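Sorting the bead drawer

Sunday was wet, so I finally did the drawer under the sewing table. I'd been putting it off since August. Oi-ling came over at two to help and stayed for tea. 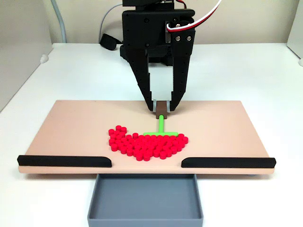
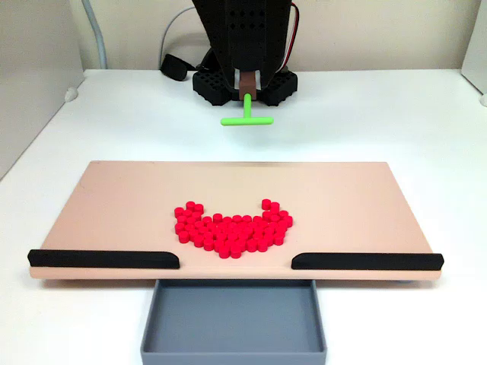
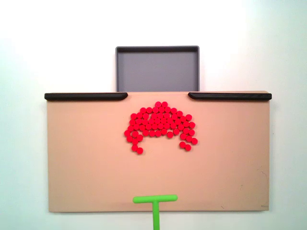
My trouble with small round pieces has always been the surface. I used to tip them straight onto the table, and half would be under the heater before I'd found a jar. A big flat board in a pale colour fixes most of that. Red shows up well on it, and you can push a whole lot along at once with a straight bar instead of pinching them up one by one. I use an old ruler. A tray at the far edge, with a rim on three sides and the open side towards the board, is the bit I'm copying next.

We got through 17 jars. The Jaser tins went to Anqi Su, who wanted them for screws. I kept the glass beads and gave away most of the plastic ones. There were 176 buttons as well, counted only for the school fete label.

The drawer still sticks on the left. I've rubbed candle wax on the runner and will see how it goes.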